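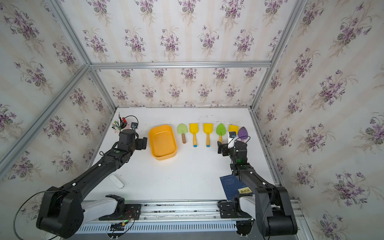 Craft Room Walk-Through, Greenwood Building

Saturday, August 11, 2018
Posted by the Greenwood Studio Office

Complete before the first class. Mark OK, FIX or N/A and leave a comment for anything marked FIX.

1. Exits and aisles: OK
Both doors open fully. Stroller parked across the rear exit was moved. Repaint the floor line by February.

2. Fire extinguisher: OK
Gauge in the green, tag 419 still attached.

3. Outlets and cords: FIX
Cover plate cracked by the sink. Taped over for now, outlet switched off at the panel. Work order 518 is open with Jisau Electric.

4. Scissors and cutting tools: OK
Blunt tips only for under 7. Anything with a blade stays in the locked drawer and gets signed out.

5. Pens and markers: OK
Caps on, stored upright. Throw out dried ones.

6. Glue and paint: FIX
Two Simness glue bottles had no label. Discarded. Do not refill from the big jug without labeling.

7. Stools: FIX
One wobbles, pulled from use. Check the bolts on the others, same batch from Stemelska.

8. First aid kit: OK
Low on small bandages. Eye wash good until next February.

9. Sink and floor: OK
Mat was curling at one corner, turned around. Hot water still takes a long time.

Items 3, 6 and 7 get rechecked before the room is signed off. Keep the paper copy in the binder by the door.

Related
Kiln Room Checklist
How to Report a Broken Outlet
Summer Class Room Assignments

Contact the office | © 2018 Greenwood | Back to top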